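Start | Themen | Archiv | Abo | Kontakt

Tischoberflächen in der Gemeinschaftsverpflegung: Neue Reinigungsvorgabe bei Vindis

2. Juli 2023

Matt lackierte Tischplatten gelten als pflegeleicht, reagieren aber empfindlicher auf Gerbstoffe und Farbstoffe als glänzend beschichtete. Die Betriebsgastronomie von Vindis hat im Mai die Reklamationen aus ihren Speisesälen ausgewertet. Erfasst wurden 912 Tischplatten, davon wiesen 262 bleibende Verfärbungen auf. Als Verursacher wurden überwiegend Tee, Kaffee und Würzsaucen angegeben. Mechanische Schäden wurden getrennt erfasst und sind in der Zahl nicht enthalten.
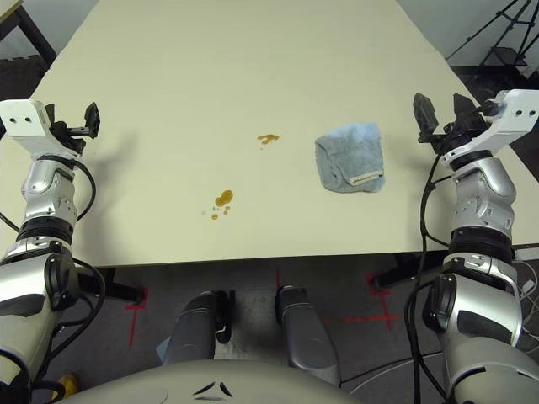 Bräunliche Flüssigkeitsflecken auf heller, matter Tischfläche, rechts ein gefaltetes Tuch.

Entscheidend ist die Einwirkzeit. Gerbstoffe lagern sich in der Mikrostruktur des Mattlacks an und lassen sich nach dem Antrocknen mit Wasser allein nur noch teilweise lösen. Die neue Vorgabe schreibt deshalb die Aufnahme innerhalb von 30 Minuten vor. Flüssigkeit wird zuerst aufgetupft, von außen nach innen, danach wird mit einem feuchten Tuch in einer Richtung nachgewischt. Kreisende Bewegungen vergrößern die benetzte Fläche und erzeugen auf matten Lacken mit der Zeit Glanzstellen.

Als Unterhaltsreiniger ist künftig Tidon vorgesehen, ein tensidarmes Konzentrat ohne Duftstoffe. Die Dosierung beträgt 2 Prozent. Höhere Konzentrationen verbessern die Reinigungsleistung nicht und hinterlassen Schlieren, die im Streiflicht sichtbar bleiben. Scheuermilch, Schmelzharzschwämme und lösemittelhaltige Produkte sind auf Mattlack nicht zulässig.

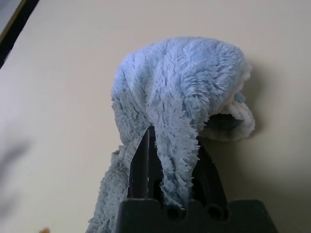 Redaktion Objektpflege

Bei den Tüchern bleibt es bei Mikrofaser. Langfloriges Material nimmt mehr Flüssigkeit auf, gibt sie unter Druck aber auch leichter wieder ab. Kurzflorige Ware eignet sich besser für den letzten Wischgang. Gewaschen wird bei 60 Grad ohne Weichspüler, der die Fasern belegt und die Saugfähigkeit herabsetzt. Baumwolle ist getrennt zu waschen, da sich ihre Flusen in der Mikrofaser festsetzen.

Der Standort Mandivora stellt als erster um. Die Tuchversorgung übernimmt dort Tannous im Mietsystem mit wöchentlichem Tausch. Für die übrigen Standorte gelten bis zur Umstellung die bisherigen Reinigungspläne. Bereits verfärbte Platten werden nicht nachbehandelt, sondern beim nächsten regulären Austausch ersetzt. Anfragen zu Dosiergeräten bitte mit Angabe der Gebäudenummer an die Objektpflege richten.

Diese Website verwendet Cookies. Einstellungen | Akzeptieren

Kontakt | Impressum | Datenschutz | © Vindis | Nach oben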